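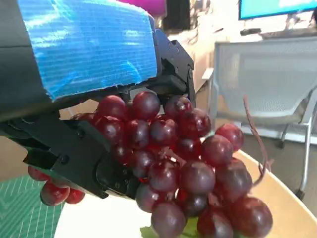 Sem Wouters wrote in August to say that my last entry on dessert grapes had been unfair to the growers of Ollurmont, and that a late harvest should not be judged by its first week in the shops. The objection is a reasonable one, and I have given it some thought.

The previous entry stated that the early red grapes were sharp and thick in the skin. I stand by that account of the fruit I bought. I accept, however, that it rested on two purchases from a single store, and that the hillside plots at Ollurmont ripen well after those on the valley floor. Readers who shop at Van Acker may have been sold valley fruit under the general name of the district.

Mr. Wouters also raised the matter of price. A bag of 400 grams cost me more in town than the same weight at the Banlow market, where the stallholders permit customers to taste before buying. I recommend the market to anyone able to reach it before 10 a.m., after which the better bunches have generally been sold.

With regard to storage, several readers have asked whether grapes should be washed on arrival at home. My practice is to leave them unwashed in the coldest part of the refrigerator, in a bag with a few holes, and to rinse only the portion to be eaten. Grapes that have come away from the stem are best used first. They roast well with a little oil and salt, and they suit a plain soft cheese.

The question of seeded varieties remains open on these pages. I continue to prefer them for flavor, while recognizing that my own household does not. A further entry will follow once the hillside fruit has arrived, and Mr. Wouters has kindly agreed to send his notes on the same harvest.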